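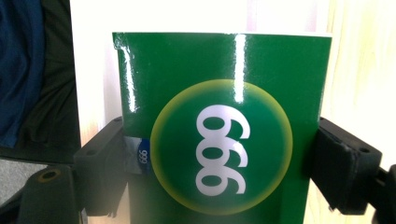
Figure 3. Glossy green surface with a circular emblem in a darker green and a pale yellow-green rim.

4.2 Gloss and the reading of printed color

Shoppers in the Trutley store were asked to match the main color of each package to a chip on a printed chart. Packages came in two finishes, matte and high gloss, and each person saw both. The session lasted 40 minutes, with a short break after the first set.

Matches for the matte packages were close to the measured color in most cases. For the glossy ones, people tended to pick a lighter chip, and the shift was largest for mid-greens and dark blues. Glare of the kind visible in Figure 3 covers part of the print with white, and several shoppers tilted the package before they answered. We did not stop them from doing this.

Sutcliffe's earlier work at Pomare used flat samples under a fixed lamp and found a smaller shift. Our packages were bent or curled in places - as they often are on a shelf - so the two sets of results should be compared with care. Answers from 34 shoppers were kept for analysis. The rest had skipped one or more chips and were left out. Age had no clear effect on the matches in either finish.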